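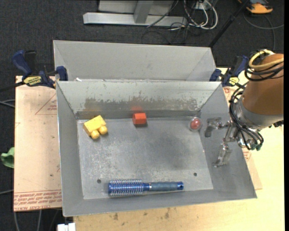

A yellow block and a small red-orange one in a metal bin.

Side deck for a small local event, is 13 cards against one strategy too much?

Ilari Salminen
Posted Jan 22, 2026

Hello all. I play a control deck in the monthly tournament at Norov, the shop near the station. Usually we are few players, and more than half of them bring a deck which fills its graveyard in the first turn. For this reason I have put 13 of my 15 side cards against graveyard decks. Last month I lost twice to a simple attack deck, and I had almost nothing to change between the games. In the second match I was on 900 life points and drew a card that banishes from the graveyard, when his graveyard had one card in it.

Should I go down to eight or nine such cards? I would also like to know if it is wise to keep three copies of one card that I want to see only when I go second.

Storkley
Thirteen is too many. I play six, plus three for removing back row, and the rest for going second. Write down what you really take out of the main deck for each matchup. If you can't find 13 cards to take out, you can't use 13 side cards.

And yes, keep the three copies. You want it in the opening hand or not at all.

Bondarchuk
just play the attack deck lol

Grimitz
I agree with Storkley about the list, but it depends on your shop. Ask which decks people plan to bring in July too, if you have the bigger regional then, as many of them change everything for it. Also check your main deck. If it already has two or three cards that stop the graveyard, you need even fewer in the side. I cut mine to five and did not miss the others.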